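Sturnstead's waterfront walk to get longer evening hours and a winter supper club

Anybody who has lived in Sturnstead for a while knows that the waterfront empties out once the leaves are down, and that the cafes along it tend to pull their shutters and wait for spring. This October a small group of cooks and shopkeepers would like to try something different, and they are hoping their neighbors will bring an appetite and a good thick coat.

The Mindilby Supper Club, which until now has met in the back room of the Mindilby bakery, is moving its monthly meal to the old ticket hall near the water. The hall has been used mostly for storage these past few years, and a good deal of sweeping, painting and hauling of boxes has gone into getting it ready. There will be long tables, borrowed lamps and, if the oven behaves itself, fresh bread all evening.

Duván Salazar, who runs the kitchen at Urrego on Pollance Street, will cook the first of the season's meals. He has settled on a chicken and corn soup that his grandmother used to make in enormous pots whenever the weather turned, served with avocado, capers and a spoonful of cream.

"It's a soup for people who come in from outside with cold hands," Salazar said, stirring a trial batch one afternoon while two of his regulars hovered hopefully at the counter. "My grandmother would never let you tell her your news until you had finished the first bowl. Then she wanted all of it, every bit, and she would fill the bowl again while you were talking."

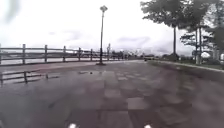 Rain on the promenade, with the water beyond the railing.

The town has agreed to keep the waterfront restrooms open until 9 p.m. on supper nights, and parking in the Pollance Street lot will be free after 5. Several of the shops nearby have said they will stay open later as well, among them the secondhand bookstore, where there will be cider on the counter and, we are told, a very large box of mysteries that needs to find new homes.

Each supper costs $17, with children under 3 eating free at the table with their families. There will be 4 suppers in all, running through the winter, and a different cook takes over the stove each time. The menus for the later ones are still being argued over in the friendliest possible way, though a fish pie and a pot of red beans both have loud supporters.

Money left over after the groceries are paid for will go toward new windows on the water side of the hall. More than $900 has already come in through a jar by the bakery register, most of it in coins and small bills, and the bakers have asked us to pass along their thanks to everyone who dropped in their change.

Seats can be reserved at the Mindilby bakery counter or at Urrego during lunch hours. Doors open at 6 p.m. and soup is served at 6:30. Diners who don't eat meat should mention it when they sign up, and Salazar will set aside a separate pot of the corn soup for them.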